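HOUSEHOLD TEXTILES: CARE, WEAR AND OTHER LOST CAUSES
Notes for Session 7 - Why White Goes Gray
Handout revised May 18, 2006

Bring these notes back next week. The copier budget for this course is what you would expect for a course about laundry.

1. Where we left off

Last session ended with the Trollmont hotel ledger, which recorded 3,488 pieces of linen passing through one basement in a single season. Of those, 162 were written off. The ledger gives a cause for each, and the most common cause is "gray." Holes come second. A hotel will mend a hole and put the sheet on a back bedroom. It will not rent out a gray sheet at all, at least in May, when the good guests arrive.

So what is gray? Three things, and you should be able to tell them apart in the exam.

Soil put back. Dirt leaves the cloth, floats around in the wash water for a while, and settles on the cloth again. This happens when there is too little detergent, too little water, or too much laundry pushed in by somebody who wanted to get home.

Mineral film. Hard water leaves calcium and magnesium behind. Soap makes this worse by joining up with them into scum. Detergent mostly avoids the problem, and this is the main reason your great-grandmother's methods should be admired from a distance.

Dye pickup. One sock. You know the one.

2. Yellow is a different problem

Students mix these up every year. Yellowing usually comes from body oils that were never fully removed and have aged in the fiber, or from heat, or from chlorine bleach used on something that should never have met it (wool, silk, spandex, some resin finishes). More bleach will not help in that last case. It will give you a yellower shirt with less shirt in it.

Store white cotton clean and unstarched. Starch left in a closet feeds silverfish, and they keep no ledger.

3. Sorting and checking

Check whites before washing, by daylight if there is any, on a flat surface that is a different color from the cloth. A white shirt on a white counter will hide almost everything you are looking for. Turn collars and cuffs out. Look along seams, where old detergent likes to collect.

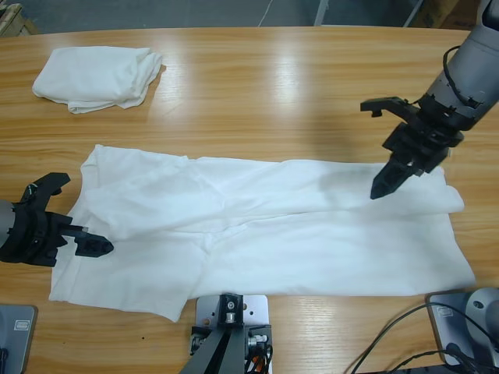 Fig. 7.1. White fabric on a wood surface. Folds and creases can throw shadows that pass for stains; smooth the cloth and look again.

Then sort by soil as well as by color. A lightly worn pillowcase and a kitchen apron are both white, and that is where the friendship should end.

4. Blueing and brighteners

Blueing adds a trace of blue, which the eye reads as less yellow. The cloth is no cleaner. Optical brighteners work on the same low principle but with more chemistry: they take in ultraviolet light and give back blue. Under a dance floor black light this becomes everyone's business.

The Valance laundry account book in your reader lists 300 packets of blueing bought in one year and no new boiler. Read those two facts together - there is an essay question in there somewhere.

5. Reading and assignment

Read the Gajdoš pamphlet on water softening, all of it, including the tables. Skip the preface, which is mostly about the author's well.

Write one page on the Flirgate complaint file. It holds 1,192 letters. You have been given four. Say which kind of discoloration each customer describes and whether the laundry's reply makes chemical sense. One reply blames the moon. Please do not spend the whole page on that one.

Stain removal starts next session. Protein stains first, so cold water, and no lunch in the lab.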